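One desk, two systems: three weeks with Flullach

For many people who work from home, the second operating system is a necessary evil. You write your reports in one, and then the accounting program or the old label printer demands the other. Flullach, a small program from the developer Buneck, promises to end the restarting. It opens Linux applications in ordinary windows on a Windows computer, and it remembers their size and colour settings between sessions.

I installed version 3 on a laptop which was already old when I bought it. The installation took less time than making a coffee. After this the program asks which applications you want to bring in, and offers a catalogue of 68 that were tested by the developer. Others can be added by hand, but then you are on your own, and the help pages say so quite openly.

My daily tool is Pirzada, a notes program which has never had a proper Windows edition. My archive there has grown to 2,000 notes, many with attachments, and I was afraid of this part. It opened in a few seconds. Search was as quick as I am used to, and copying text to my mail program worked in both directions. Only dragging a file from the desktop into a note failed every time – I had to use the menu instead.

The bigger programs are a different story. A photo editor from the catalogue started well, but the fan began to work hard and the pen of my drawing tablet was recognised only as a mouse. 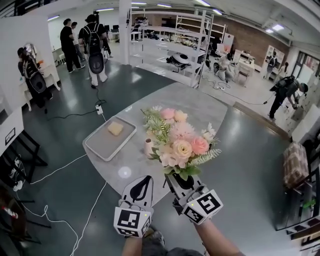

Memory is the other matter. Flullach keeps its background service awake even when all windows are closed, and the setting that stops this is hidden under Advanced, then Power, then a third page that I found by accident. With the service switched off, the first application of the morning needs longer to appear. I can live with it.

The price will decide for many readers. There is a free trial of 30 days without limits, and after that you pay once, not every month, which I appreciate. The competitor Nender costs nothing and handles drawing tablets better, but it puts everything inside one large window, like a computer within the computer. I tried to go back to it for an afternoon and I was always clicking in the wrong place.

Buneck says that file dragging will be repaired in the next update, planned for December. Until then I keep the menu, and my old restart habit is slowly going away.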